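Laminate table for beaker work, what should I do about the surface?

I have a brown laminate table, 73 inches long, with a light metal rail along one edge. It was sold to me as a general work table. I want to use it for small glassware, mostly beakers and a dish or two. A white desk stands right behind it and holds the computer stuff. Do I need to cover the laminate, and is it a problem having the laptop that close? I don't want to buy a new top.
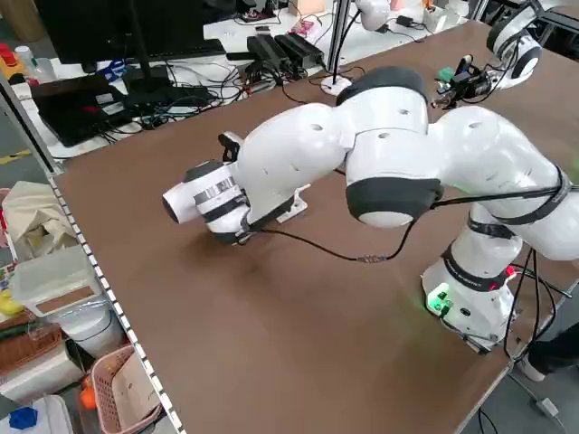 Answers

Dexter Obi
Laminate is fine for water, mild soap and most weak solutions if you wipe up right away. The seams are the weak spot. Liquid gets in under the rail and swells the board, so run a thin bead of clear silicone there and let it cure overnight. Strong acids and solvents like acetone need a tray under them. I would pull the laptop back to the far side of the desk and keep cords off the part of the table where you pour.

loreck_bench
Just get an epoxy top. Mine was 500 dollars used.

Original poster
Update after trying the silicone. I left the laminate bare and went with small amounts – the smaller beaker is never more than half full. A white rack with pegs stays on the table too. Cords are still a work in progress.

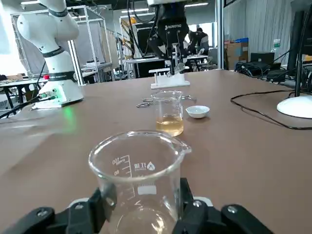
Two glass beakers and the small white dish on the brown top.

Comments (3)

kundano: Did the silicone stick to the metal? Mine peeled in December.

Original poster: So far, yes. I wiped the rail with alcohol first.

blackwood71: He said he doesn't want a new top.

Contact | Copyright Nollia Help | Back to top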